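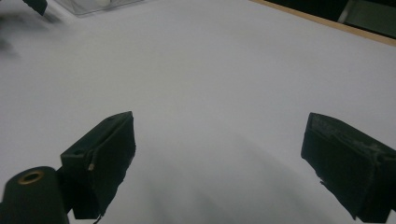 The new top, with the shadow at the near side

Re: White top for the sorting table

On Thursday Daranee Saengthong wrote:

> Has anyone on the list changed a sorting table over to a white top?
> Ours at Durkevmont is dark brown and small things get lost on it,
> mostly black buttons and press studs. I have been offered a white
> Vanik top for 95 but it would mean giving up the old one, as we have
> no room to store it. Does white show every mark? And is the glare
> bad? Two of our people already complain about the lights in there.
> I would also like to know what you keep the sorted pieces in.
>
> Daranee

Hello Daranee,

We changed ours in March. It is the Vanik one as well, order number 2082 if you want to quote it to them, although I think we paid a bit more than you have been offered. It went on to the old legs with the same screw holes, apart from one at the back which had to be drilled again.

To take your points in order. Dark things are very easy to see on it. Black studs, navy thread, bits of wire, anything like that. Pale things are harder. Mother-of-pearl buttons and clear press studs nearly vanish, and for those we put down a sheet of dark green card. If most of your stock is pale I would keep the brown top.

Marks: yes, it shows them. Pencil comes off with a damp cloth. Biro does not, or not all of it. We tried the Porex cleaning cream on one corner and it left that corner shinier than the rest, so I would not use it on a matt surface. Washing-up liquid and warm water does for most things. We wipe the table down before we start and again at the end of the afternoon.

Glare is less of a problem than I expected. The surface is matt, so you don't get the lights reflected in it, but it is uneven. In the photo at the top the far part comes out bright white and the near part goes a cooler grey where the shadow falls. If you are matching shades you need to keep everything in the same part of the table or you will get them wrong. Trevor matched 200 grey buttons over two afternoons and had to do a good many again, having started at one side and finished at the other.
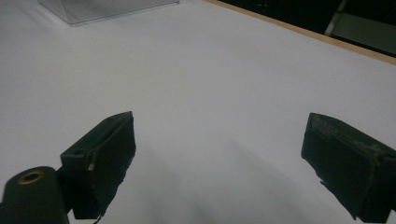
Same table, clear box at the top left

For the sorted pieces we have gone over to clear boxes. You can see one standing on the table in the second photo. They hardly show against the white, so it is worth putting a paper label on the side. I have knocked one over reaching for something else. We bought 3 to begin with and have added to them since. The lids are kept in the drawer, as they slide about if left out.

One other thing, measure your doorway before it is delivered. The top comes in one piece and ours had to go in on its long edge, with the door taken off. Allow around an hour for fitting it.

If you would like to try it first you are welcome to come over and bring a tin of your own buttons. We are usually in from two o'clock. Let me know off list and I will send directions, as the side entrance is shut at present.

Regards,
Moira

Last updated: Thursday, 16:40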